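The Plerkley Cup

Riet Lambrechts had waited all year for the mug hunt, and at last it was her turn to choose! Whoever drank from the Plerkley cup at the July supper got to name the new boat, and Riet had a name ready – Nasthorpe, after her gran's street. 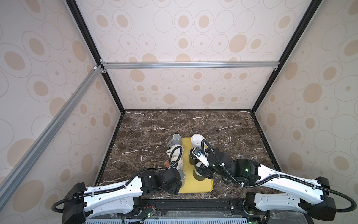 Riet adored mugs, every colour and every chip. "Start with the yellow tray," said Hendrik. Oh, the choice! A gray one, a glossy black one, a white cup standing on its head with a faint ring on its base. She wanted them all.

"Gran said it hummed," she told him. "You flick the rim and it hums like a kettle."

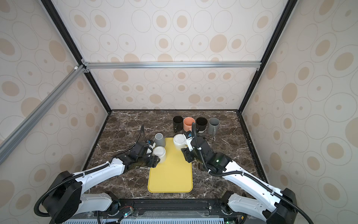
"Then flick away," said Hendrik, and he pulled up a stool, grinning. Ott leaned in the doorway and began humming very softly, to be a nuisance, and Riet laughed so hard she had to start over. Ping. Clunk. Ping. And then – oh, lovely – a long, low note, and Ott had his mouth shut.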